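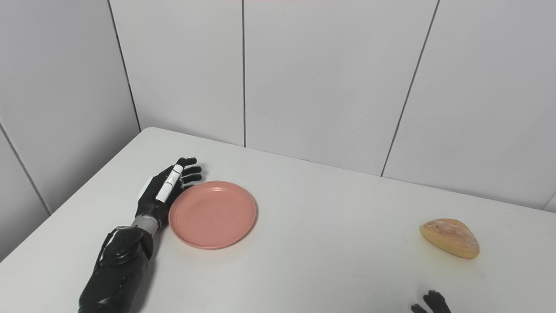
The left hand stopped at 34 percent of its closing stroke and stayed there. The controller reported no fault. The arm above it kept its position, the right arm carried on to its next waypoint, and the task planner logged the grasp as complete. By the time an operator pressed the stop button, the right arm had run through three more steps of a routine that depended on something the left hand was not holding.

The incident took place in May at Skundine, a contract test lab that runs two-armed machines through simple table tasks for clients in food service. The routine was one of the easiest on the lab's list. A plate and a bread roll are set out on a white table. One hand steadies the plate by the rim, the other picks up the roll and puts it down in the middle. The lab uses the task as a warm-up before longer runs, and operators had come to treat it that way.

Nothing was broken and no one was hurt. The lab wrote it up anyway, and the report has been passed around among people who work on robot hands. Its subject is a narrow one: what a machine should do when a finger motor stops moving and nothing tells it why.

The hands in question are driven by small motors, with a tendon running to each finger. Position is measured at the motor. There is no sensor at the fingertip joint. When the motor turns and the tendon is sound, the motor position is a good stand-in for the finger position. When the tendon slips on its spool, it isn't. The motor can reach its target while the finger lags well behind.

In this case the failure ran the other way. A tendon had worked loose over several weeks of use and had ridden up over the edge of its spool, where it jammed. The motor stalled. Stall current rose to the limit set in software and was held there, as designed. The Komix hand controller has no separate state for a stall in free air. It reads high current and no motion as contact with an object. As far as the controller could tell, the fingers had closed on something firm.

The planner, a Lloyd package the lab had used for two years, asked the controller one question: is there contact? The answer was yes. It did not ask where in the stroke contact had occurred. A plate rim a few millimeters thick should produce contact near the end of the stroke. Contact at 34 percent would fit an object the size of a grapefruit.

The data needed to catch the error was present in the system the whole time. Stroke position was recorded in the log at every cycle. It was never passed up to the planner, and no check compared it with the expected size of the object.

The lab's camera view was no help either. The planner took one look at the table before motion began, found the plate and the roll, and stored their positions. It did not look again until the end of the routine. This had been a deliberate choice. Earlier versions checked after every step, and the arms often blocked the view, which led to false alarms and long pauses. Turning the checks off made the routine faster and removed most of the nuisance stops.

Brusesari, the firm that reviewed the incident for the lab, spent a good part of its report on that decision. Its reviewers found 13 earlier runs in which the left hand had reported contact too early in the stroke. In each of those runs the plate stayed put without being held, the roll landed on it, and the run was marked as a pass. The fault had been developing in plain view of the logs. The scoring looked only at where the roll ended up.

The stop itself also drew comment. The button cut power to both arms and engaged the brakes at the shoulders and elbows. The hands have no brakes. Once power was gone, the jammed finger held its pose under tendon tension while the others relaxed. An operator who reached in to free the tendon would have been working next to a loaded line. The lab's written procedure said to wait for the arms to come to rest and made no mention of stored tension in the fingers.

The lab has made a set of changes. Contact is now accepted only inside a window of stroke positions worked out from the size of the object. Contact outside the window halts both arms. A current rise with no change in wrist load is flagged as a possible jam. The planner takes a second look at the table after the first grasp, with the right arm parked clear of the camera's line of sight.

Tendons are now inspected on a schedule based on closing cycles instead of calendar weeks. The recovery procedure has a new step in which each finger motor is backed off under low power before anyone opens the hand cover. If a motor will not back off, the hand is removed at the wrist and the tendon is released on the bench with a clamp.

The contact window has a cost. Soft items such as bread compress by different amounts from one piece to the next, and the first version of the window was tight enough to reject good grasps on the roll. It was widened for the right hand and left as it was for the left. The lab is still collecting runs to decide where the limits should sit for soft objects, and until that work is finished the routine runs at reduced speed with an operator at the button.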